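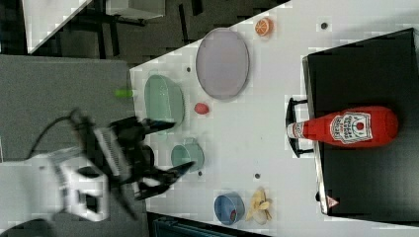 Thread: Kumow bridge strike - did the county council have the power to suspend the school runs?

Board: Regional politics and local government
Tags: strikes, transport, council procedure

ferrywatch
Opening this because the shutdown thread is full of people asking whether their bus is running. Please keep that over there. I want to talk about the order itself.

Background for anyone outside the county. The opposition parties called a one-day shutdown over the decision to move the administrative seat from Kumow to Cestthorpe. The evening before, the council office put out a two-paragraph notice suspending all contracted school transport "in view of the expected obstruction." It was posted at 9:40 p.m. The schools themselves were not ordered to close. So you had buildings open, teachers required to report, and no buses for anyone living on the far side of the Kumow bridge.

My reading of the transport rules is that suspending contracted runs takes either a vote of the full council or a declared emergency. There was no vote and there was no declaration. Somebody tell me what I am missing.

lowgradient
You are missing the delegation schedule. It was adopted in June along with the budget. The clerk's office can suspend any contracted service for up to one day on safety grounds. It has to be reported at the next meeting, and that is all that is required. It has been used for ice before.

ferrywatch
Ice is a road condition. A march is a political event with a published route. I don't accept that the two sit under the same clause.

lowgradient
The clause says "conditions affecting safe operation." It doesn't list which ones. You can argue it should be narrower, and I might agree with you, but that is a different claim from saying they had no power.

pelham_junction
I drive one of the contracted routes, Quinlan to Kumow by the bridge road. Some facts on timing.

The operator received a call at 8:15 p.m. asking how many vehicles could be rerouted through Grostness if the bridge was blocked. The answer was all of them, with an added 30 minutes each way. Nobody asked us whether we were willing to do it. At 9:40 the notice went up and the runs were off. We were told by text message.

The Grostness road was open the entire day. I know because I drove it in my own car at 7 a.m. and again at 3 p.m. There was a group with banners at the roundabout and they waved traffic through.

ferrywatch
That is useful. So an alternative was identified and then dropped within an hour and a half.

tarn_and_fell
Careful. The road being open on the day doesn't tell you what could be known the night before. The organizers' own leaflet said "all routes into Kumow." I have it in front of me. If you are in the office at 9 p.m. with that leaflet and a list of seven-year-olds, you cancel.

pelham_junction
The leaflet also said school vehicles and ambulances would be let through. Second side, bottom.

tarn_and_fell
It does say that. I would not have relied on it, but fair enough, it does say that.

halfpenny_rate
Can we get the numbers straight? The opposition is claiming 1664 students were "kept out of school." The council statement says 1439. Both are being quoted as if they were the same measure.

lowgradient
They are not. 1664 is the number of students registered for contracted transport across the county. 1439 is the number whose route touches the Kumow bridge. The order suspended all routes, so the larger figure is the correct one for students affected by the suspension. Neither figure is an absence count. Plenty of them were driven in.

halfpenny_rate
Then why did the order cover all routes? On your figures there are 225 students whose bus goes nowhere near the bridge.

lowgradient
I don't know. The stated reason was that vehicles are pooled between routes. Pelham_junction would know whether that holds.

pelham_junction
Partly. The two northern routes share a bus in the afternoon with the Quinlan run. The Cestthorpe town loop has its own vehicle and its own driver and never leaves town. There was no operational reason to stop it.

ferrywatch
Which is my point about the clause. If the power is "conditions affecting safe operation," it has to be tested route by route. A blanket suspension that takes in a loop in a town with no march in it fails on its own wording.

tarn_and_fell
There was a march in Cestthorpe. A counter-march, in favor of the move. Small, some 300 people according to the local paper, but it went along the main street at 8 a.m., and the town loop uses the main street.

ferrywatch
Was that known at 9:40 the previous evening?

tarn_and_fell
The road closure notice for it was posted two days earlier. I can't tell you whether the clerk's office read its own notices.

dunnock
Parent in Grostness here. I have followed this thread and I think everyone is treating it as a question of drafting. The practical problem was that the schools stayed open and marked absences as unauthorized. My son has one on his record. I called the school and was told that since there was no closure order they had no code to use. I called the council and was told attendance is a matter for the school.

lowgradient
There is a code. It covers "transport provided by the authority is unavailable." It applies where the student lives beyond walking distance and is registered for the bus. Ask for it in writing and cite the suspension notice. The school can amend the record after the fact.

dunnock
Thank you. Is there a time limit?

lowgradient
End of term, as far as I know. Check with the school office.

halfpenny_rate
Confirming that this works. Our school changed ours after one email. They did not argue.

cobbler9
I disagree with the whole premise here. The council did the parties calling the shutdown a favor. Half the effect they claimed came from the suspension and not from anyone standing in a road. Kumow market was trading by 10. The bridge was blocked for under two hours. If the buses had run through Grostness the story that evening would have been "minor delays."

ferrywatch
The strike had support. The shops on the Quinlan side were shut all day and nobody from the council ordered that.

cobbler9
The shops on the Quinlan side shut because the wholesaler's truck comes over the bridge. I work in one of them. We would have opened with something to sell.

tarn_and_fell
I doubt that covers every shop. The pharmacy and the bank branch don't wait on a produce truck, and they were closed too.

cobbler9
The bank branch closes early most days anyway. I'll give you the pharmacy.

Moderator note: two replies about the bank removed. Stay on the council order, please.

lowgradient
Back to procedure. The suspension has to be reported at the next full meeting. The agenda went up this afternoon and it is item 11, listed "for noting." That means no debate unless two members ask for it to be taken as a separate item. If anyone wants it debated, write to a member before noon on the day before. The standing orders are strict about the noon cutoff.

ferrywatch
I have written to both members for Kumow East. One has replied and will request it. Still waiting on the other.

halfpenny_rate
What outcome do you want? They can't un-suspend a day that has passed.

ferrywatch
Two things. First, an amendment so that a suspension has to name the routes and the reason for each. Second, a rule that if transport is suspended the absence code is applied automatically, so people in dunnock's position don't have to chase it.

lowgradient
The second one isn't in the council's gift. They can write to the schools and recommend it. The first is a one-line change to the schedule and I would support it.

tarn_and_fell
I would support the second as a recommendation. On the first, I think naming routes is fine, but a reason for each at nine at night is going to produce the same sentence pasted nine times.

ferrywatch
Then it is pasted nine times and someone has to put a name to it. At the moment the notice isn't even signed.

pelham_junction
Also worth asking whether the operator was paid for the day. Drivers were not. The contract has a clause that pays the operator the standing rate if the authority cancels with less than 12 hours' notice, and 9:40 p.m. to the first run at 6:50 a.m. is less than 12 hours.

halfpenny_rate
Is the contract public?

pelham_junction
The summary is. It is with the transport papers from the spring, near the back. The rate itself is blacked out.

halfpenny_rate
I'll put in a records request for the payment and post the reply when it comes. Expect it to take a while.

dunnock
Update from me. The school has amended the record. I did have to send them the notice, as the office said they had never received a copy.

lowgradient
Item 11 has been moved up to item 6 on the revised agenda, still "for noting." The meeting starts at 7 p.m. in the Kumow hall, public seating from 6:30.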